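Search this site Search Go

Barholm Track, Mostly Lanes

I have been jogging at the Barholm track since August, which is long enough to have opinions about it and not long enough to have gotten any faster. Dzifa Kwofie, who runs the club's newsletter, asked for a page of pictures "with some atmosphere." Dzifa expected runners, I think. What she is getting is paint and weather.

A word on the surface. It is red in the way an old brick is red, and it goes easy on the knees, or at least easier than the road out to the Mullitell warehouse, where I used to do my miles. The lines could use a fresh coat. Seidu Mensah has been saying so for 573 days (he keeps a tally on the whiteboard in the clubhouse) and has offered to do it himself with a roller, which we have all begged him not to do.

The long view, with the grandstand in the middle and a lid of gray cloud on top. The small white vehicle parked at the foot of the stands has the best seat in the house. 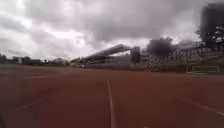

Two lines heading off together toward the trees. My legs see this and file a complaint.
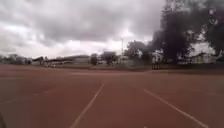

Grandstand again, and a strip of grass off to the right for anyone who would like to lie down.

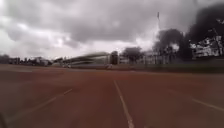

If you want to join us, Thursday evenings are the friendly ones. Nkrumah Gbeho leads the warm-up and will tell you it takes five minutes. Bring a snack. The 100 people start first, then the rest of us set out on what Ovidiu Vasiliu calls "the scenic program," meaning laps, until somebody remembers they left something in the oven. Lane one is for people who are timing themselves. I am usually farther out, where the laps are longer and I have a better excuse.

Newsletter items go to Dzifa by the end of the month. She would still like a picture with a runner in it.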